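Ticket: Holy days calendar import drops or shifts feasts for Geltia congregations
Opened: Dec 28, 2025
Status: open, workaround in place
Product: Gosteo calendar module

Hi again, it's me with the religion directory! Quick background in case this lands with somebody new. I look after the Arport listings, a guide to places of worship and the days they keep, and we use Gosteo to hold the calendar side of it. We have 2,456 congregations in there now, from tiny house churches up to the big mosque by the harbor, and each one is tagged with a tradition so that the right feasts and fasts show up on its page. It has been lovely for the most part. People write in to say they found a service near their hotel, or worked out when their neighbor's fast ends, and that's the whole reason I do this.

So, the trouble. I brought in the Geltia list last night (300 congregations, one file) and the import said it went through fine, no warnings, green check and everything. Then I opened a few pages and the dates were a mess. The Orthodox parishes were showing Western Easter. The two Muslim groups I looked at had no Eid at all -- just a blank line where the date should be. And a Hindu temple had picked up Ascension Day, which I'm sure would surprise them.

What I've tried so far, in the order I tried it:

First I deleted the Geltia batch and imported it again. Same result, same pages wrong, so at least it's consistent.

Then I opened the file in a plain text editor to check the tradition column. It looked right to me. "Orthodox (old calendar)" is spelled the same way as in my Arport file, which has worked since May. I did find a few stray spaces at the end of some lines and cleaned those up. No change.

After that I cut the file down to three rows, one Orthodox, one Muslim, one Hindu, and imported only those. All three came out perfect! Correct Pascha, both Eids, Diwali where it belongs and no Ascension anywhere near the temple. So I got excited and put the full file back in, and we were right back to the mess.
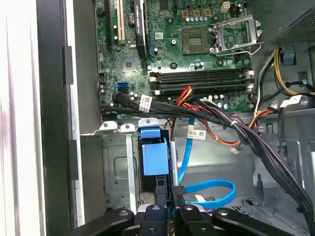

That made me think of size, so I went looking through the help pages and found a line saying the importer works best under 2,000 rows. My file has one row per congregation per holy day, so it's a lot longer than the number of congregations would make you think. I split it in half and ran the two halves separately. The first half was clean as far as I could see. The second half still gave Western Easter to the Orthodox parishes, but the Eids came back, so something got better.

Update, same day, after lunch.

I went through the second half more slowly and noticed that the bad pages all come after the Pandey entries. Pandey is the little guide we merged in last spring, and it has its own way of writing traditions. Where I have "Orthodox (old calendar)" it has "Christian, Orthodox, Julian", with commas. I think the importer is reading those commas as new columns, and everything below slides over by a couple of places. That would explain the temple. It doesn't explain why I got no warning, and I'd love one, even a small one.

I put quote marks around the Pandey traditions and imported again. Easter is right now on every Orthodox page I've opened. I haven't opened them all, I'll admit, and I'm going to keep clicking through this evening with a cup of tea.

Still not right:

The Eid dates show as fixed, and I need them to say they depend on the moon being sighted. On the Arport pages that note appears under the date by itself. On the Geltia pages it's missing, even with the tag set. Is there a switch for this that is per region? I looked under Settings, then Regions, then Observances, and couldn't see one.

Also, days that start at sunset are showing from midnight for the two synagogues in Geltia. It's right for the ones in Arport, so I suspect it's the same missing switch -- please tell me if I should open a separate ticket for that, I never know.

I've left the Geltia pages hidden from visitors for now. I'd sooner have them hidden than send somebody to a locked door on the wrong day. The split files are attached, with the quote marks version last. If you want me to run anything else just say so, I'm at my desk most mornings and happy to poke at it.

Contact support | Copyright 2025 Gosteo | Back to top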